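19/05/2019

I still don't believe the arm will ever sort anything, but I've been at the workshop two nights in a row now, so make of that what you will.

Araceli Cárdenas talked me into it. Her claim is that a shape sorter is the perfect first job for a home-built arm: cheap toy blocks, no sharp edges, easy to tell when it's gone wrong. Mine is that a two-year-old does the same job for crackers. We agreed to spend $80 each and see who was embarrassed.

The mechanical side is better than I expected. We screwed a maple board down to the perforated table, so at least the ground stays put when the arm comes down. The controller is where I lose patience. The Viketti software says it calibrates itself, and then asks you to type in an offset by hand. I typed 1884. Ximena Jaramillo, who has built one of these before, typed 2346. The arm accepted both without complaint — not a good sign in my book.

So for now we're bringing the tip down close to the wood, one slow step at a time, and writing down the height. Stars worry me most. A cube gives you flat sides to work with, a star lying on its side gives you points, and I can't see one setting covering both. 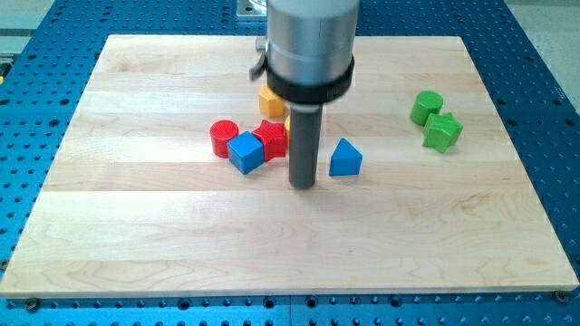 Araceli wants to try the stars first anyway. I've asked for the cube, and we'll do it her way because she has the key to the workshop.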